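Drying rack for plastic wine glasses keeps leaning, any fixes?
Home Help Boards > Kitchen & Dining > Dishes and Drying
Posted in October

Girkgate
Hi all! I've got a set of colored plastic wine glasses (the pink, green, orange and blue kind you bring out for the patio) and one of those wire tree racks you hang them on upside down by the foot. I love how it looks, but I can't get the thing to behave. The glasses weigh next to nothing, so they swing and knock into each other, and when I hang one on the wrong side the whole tree starts to lean. I've also had a couple come off the hooks with a ring of water still sitting in the rim.

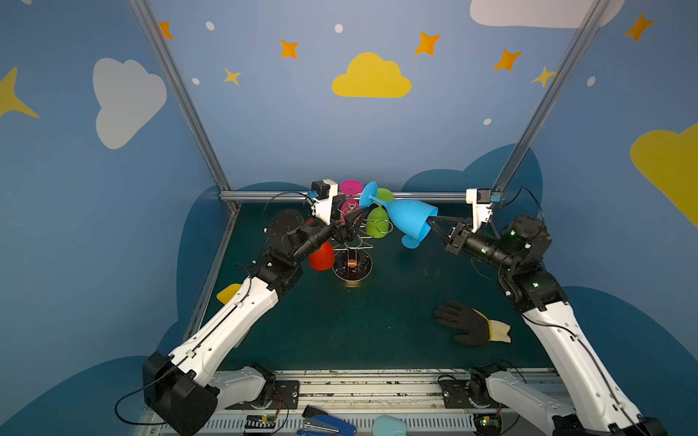

Pink, green and orange on the hooks, blue one off to the side in midair.

I paid 25 dollars for the rack and don't really want to buy another. Is there a right order to load these? And do you all dry plastic ones some other way? I have a dishwasher but I'm scared of it after what it did to my salad spinner.

Sinby
I have a tree rack too and went through this exact thing! What fixed it for me was loading across instead of around. Hang the first glass, then put the second on the hook straight across from it, then go back and fill the gaps the same way. Low hooks before high ones if yours are at different heights. When you take them down do it in reverse, otherwise you get the lean again right at the end (ask me how I know).

For the swinging, slide the foot all the way back into the curve of the hook and let go slowly. I turn the bowls a little so the fat parts aren't lined up with each other. And give each glass one good shake over the sink before it goes on — plastic hangs on to drops way more than real glass does, at least mine do.

If the base is light you can stick a few rubber dots under it, the clear ones for cabinet doors. A pack of 100 was cheap and I've used them on everything since.

Hauksdóttir
just lay them on a towel

Stasix
I'd go along with the across-and-back loading, that's how I do mine. Adding a couple of things because I have the same sort of glasses and use them all summer.

Clear the spot around the rack first. My counter collects junk like you wouldn't believe, and half my tipping problem was me reaching over a pile of stuff and catching a hook with my sleeve. A coaster, a cup, the dustpan, a little scrub brush, it all ends up right where I'm trying to work.

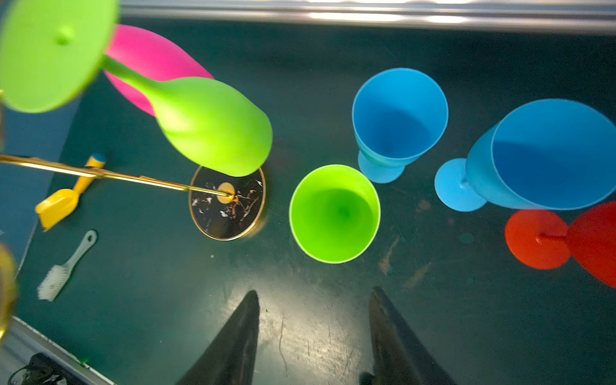 Green and pink glasses over the usual clutter, yellow dustpan and all.

Second, keep one small brush just for the stems. The spot where the stem meets the foot gets grimy and a sponge skates right over it. Mine has a hole in the handle so it hangs on a nail by the sink, well away from anything I use on the floor.

As for the dishwasher, look for a mark on the bottom of the foot. If it doesn't say top rack safe I'd stick with warm water and soap. I did put one through anyway and it came out with a wobble, so now it's the bathroom toothbrush glass.

Girkgate
Thank you!! Tried going across last night and it stood up straight the whole time. Getting the rubber dots this weekend. Does anybody know if they leave marks on a painted counter?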